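Azucena Becerra repariert seit 19 Jahren Stofftiere, seit September führt sie ihre Werkstatt in einem früheren Schuhgeschäft. Der Name Vatetti steht noch über der Tür, sie hat ihn übernommen. »Das Schild war bezahlt, und die Leute kannten es«, sagt sie.

Gelernt hat sie Polsterei. Die ersten Tiere nahm sie nebenbei an, für Nachbarn. Im vergangenen Jahr waren es 309 Aufträge, die meisten kamen per Post. Am häufigsten sind offene Nähte am Hals, danach fehlende Augen. »Augen sind schnell gemacht, wenn der Kunde sich entscheiden kann. Manche wollen genau den Farbton von früher und haben nur ein unscharfes Foto.«

Schwieriger ist das Fell. Becerra kauft Restposten auf und lagert fast 500 Stücke, nach Florlänge sortiert. Kurzer Mohair lasse sich gut ersetzen, sagt sie, langer Zottelplüsch kaum. »Der verfilzt an den Stellen, wo das Kind ihn gehalten hat. Da hilft nur ein grober Kamm, von den Spitzen her, und viel Zeit. Wer am Ansatz anfängt, reißt alles aus.« Von der Waschmaschine rät sie bei alten Tieren ab. Holzwolle quillt auf und trocknet innen nicht mehr durch.

Eine Reparatur dauert bei ihr im Schnitt sechs Wochen. Den Preis nennt sie erst, wenn sie das Tier in der Hand hatte - auch Stammkunden.
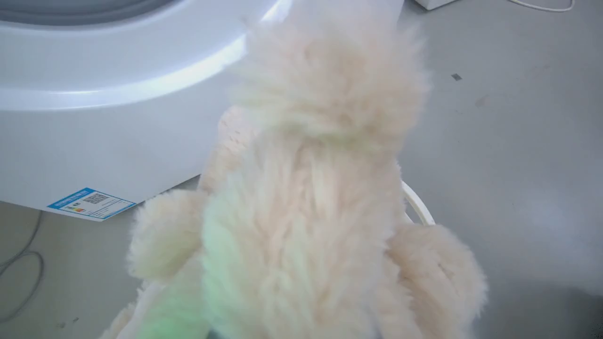 Langes Fell müsse man auch mal in Ruhe lassen, wendet Ragnvald Rustad ein. Er würde eine verfilzte Stelle eher so belassen, wie sie ist, und nur die Naht darunter sichern. Becerra kennt den Einwand. »Bei Sammlerstücken hat er recht. Aber wenn ein Kind damit schlafen will, muss es weich sein.«

Einen Nachfolger sucht sie noch nicht. Zweimal im Monat kommt Shobha Menon zum Nähen, für die Gelenke ist weiter die Chefin zuständig.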